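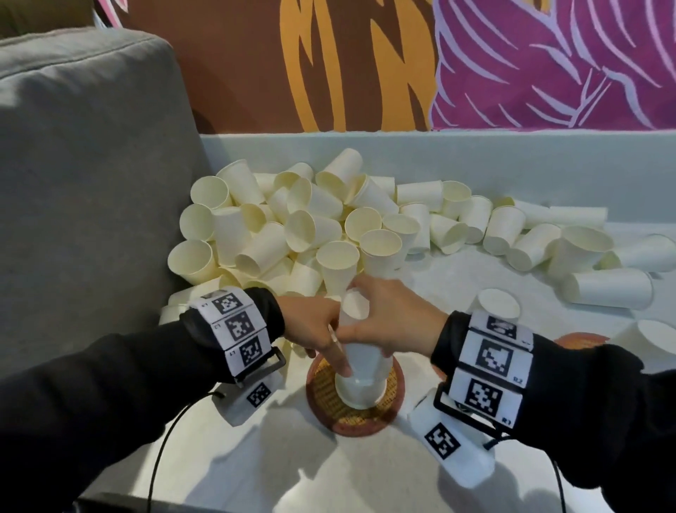 What is changing in the way Fastumora supplies cups and coasters for self-serve drink counters?
Starting in July, the cups and the coasters they stand on will ship as one matched set, under the name Chala, with a written procedure for laying out, stacking and clearing a counter.

MURNVILLE – Fastumora, a supplier of tabletop goods for break rooms, clinics and small cafes, will release the Chala counter set in July. The set contains paper cups in a single size and round woven coasters. It replaces two separate product lines that customers previously had to order from different pages of the company's catalog.

The standard carton holds 1540 cups and 30 coasters. A smaller carton, intended for offices with one counter, holds 459 cups and nine coasters. Cups in both cartons come in nested sleeves. Coasters are packed flat between sheets of card.

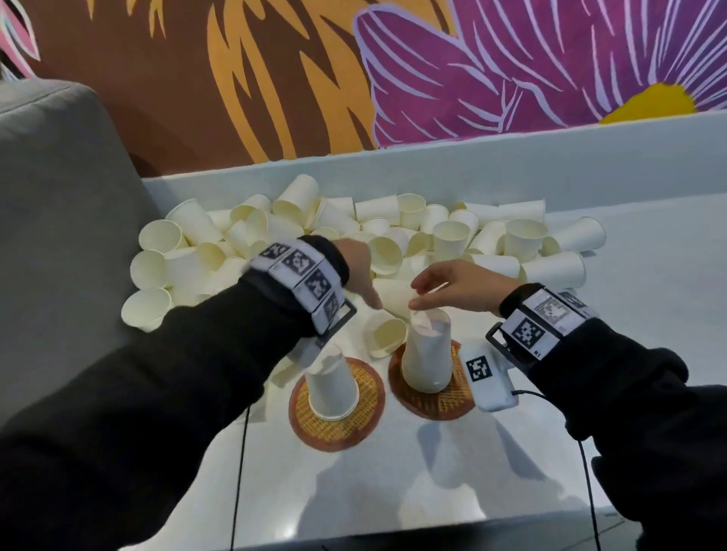
The cups are meant to be stored upside down until use. An inverted cup rests on its wider end, so it is harder to knock over than one standing on its base, and its inside is shielded from dust. The procedure asks staff to set one inverted cup on each coaster at opening and to refill the positions from the sleeves during the day. Cups found lying on their side are to be picked up and checked at the rim before they go back into service. A cup with a torn or creased edge is to be discarded.

"Most of the questions we received were about layout," said Joelle Nseir, product manager for the Chala set. "Customers wanted to know how far apart to put the coasters and how high a stack could go before it leaned. We had answers for each product separately, but none for the two used together."

Layout and stacking were worked out at Drellia, a shared workspace in Murnville. The procedure went through four drafts there, and the final draft fits on both sides of one card.
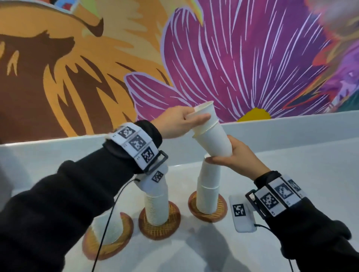

Stack height is the section that changed most between drafts. The first version set a single limit for all positions, which made restocking slow at the busiest end of the counter. The current version allows mixed heights. At Drellia, where a painted mural with a large purple flower runs behind the white counter, tall and short stacks of nested cups can be built on coasters set out across the same surface. Stacks are to be joined or split with both hands, one on each part, and lowered onto the coaster only after the rims have seated. The maximum height for an unattended stack is 63 centimeters.

Coasters serve as position markers as well as rests. Each has a reddish-brown outer ring around a tan woven center, and the ring gives staff an edge to center the stack against. Coasters should be wiped with a damp cloth and dried flat. They are not intended for dishwashers.

"The ring is the part people use," said Afaf Azar, who wrote the procedure. "If the rim of the bottom cup sits evenly inside it, the stack is straight enough. We removed the measuring step from the card for that reason."
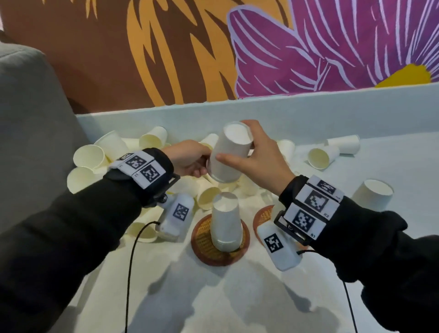

An inverted paper cup is held over a second cup on a woven coaster.

Existing customers may continue to order cups and coasters separately through the end of the year. Orders placed under the old item numbers will be filled from remaining stock – substitutions will be confirmed before shipping. The procedure card is included in every carton, and additional copies can be requested with an order at no charge.

Pricing for the Chala set will be sent to account holders in Murnville and surrounding areas before release. Sample requests should state the length and depth of the counter and the number of drink positions needed.

About Fastumora
Fastumora supplies cups, coasters, trays and related tabletop goods to workplaces and food service customers. The company is based in Murnville.

Press contact: Joelle Nseir, Fastumora, Murnville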